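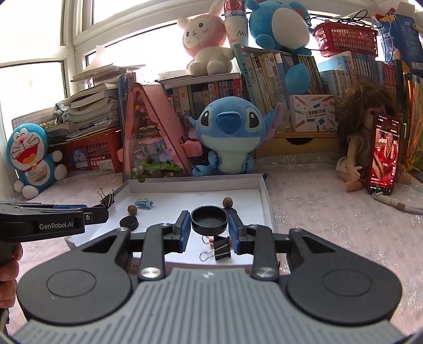

On 2018-01-25 Obsa Derese wrote:
> I still get two lids where there should be one. Is Kiani
> meant to merge duplicates before the planner sees them,
> or do I have to do that in my own node?

Kiani should be doing it, but only if both detections carry the same class, and I bet yours don't! Dark round things are horrid for this. One view says "lid", the next says "disc", and the merge step shrugs and keeps the pair.

Try setting merge_any_class to true in the tracker config and bump the window to 18 frames (the default is 6, far too short for anything held in the hand). I did that on the Skasamik branch in May and the ghosts were almost gone — the ones left over came from bad timestamps, so do check your clocks as well.

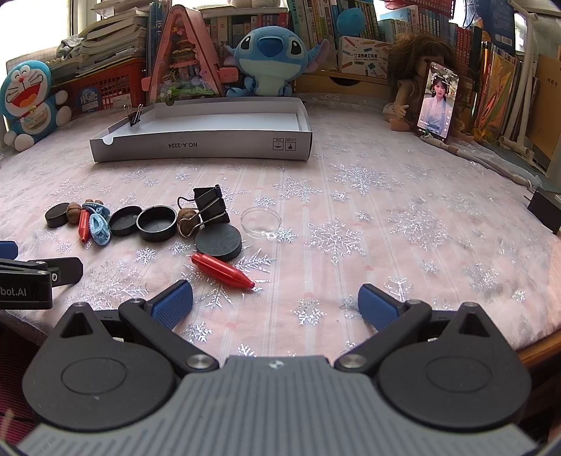

Small things on the pink cloth, lids and clips and walnuts, box behind

The clear lid is my real headache. The segmenter gives me a mask for it in one frame and then loses it for the next five, so the planner keeps thinking that bit of cloth is free. I've hacked in a rule that holds any mask for 3 seconds after the last hit. Ugly, but I can live with it for now.

Patch is on the Stameo tracker if you fancy a look. Shout if it won't apply cleanly, I haven't rebased it yet.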